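Filed under: Workshop / Sorting and Storage

Parts Room Gallery – Bins and Work Surfaces
By Ferhat Ekinci
July

The pictures and notes on this page cover the bins and tables used for mixed small items at the Gascombe site. The inventory list currently stands at 129 items, most of them toys and small household goods. Sizes are given where they were measured. Wear is noted so that later pictures can be compared with these.

Large gray bin, on table

Sloping walls, with a white inclined strip running across the width below the back wall. The lower edge of the strip is ragged and scraped through to gray. The floor has pale scratches and two small dark holes toward the front, one left and one right. A small white toy animal with black patches lies near the left wall. The arm reaching in is marked KUKA.
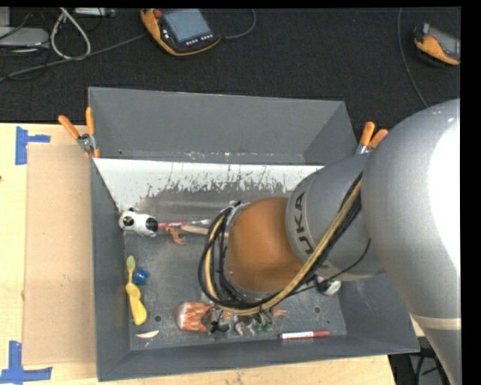
Notes on bin wear

Scratches on a bin floor are recorded but not treated. Light scuffs on the walls come off with a damp cloth and mild soap. Solvent cleaners dull a matte surface and should be kept away from it.

A white strip is replaced when more than 39 percent of its lower edge has gone to gray. Replacement strips are cut to 60 cm and trimmed on site – the Worov blanks are slightly thick and need their back edge sanded first. Zinska blanks fit as supplied.

Storage when not in use

Bins are stacked upside down, no more than 4 high, on the lower shelf. Toys go back to the Uçar cabinet, sorted by size, with the smallest in the top drawer.

Last updated: July, 4:00 pm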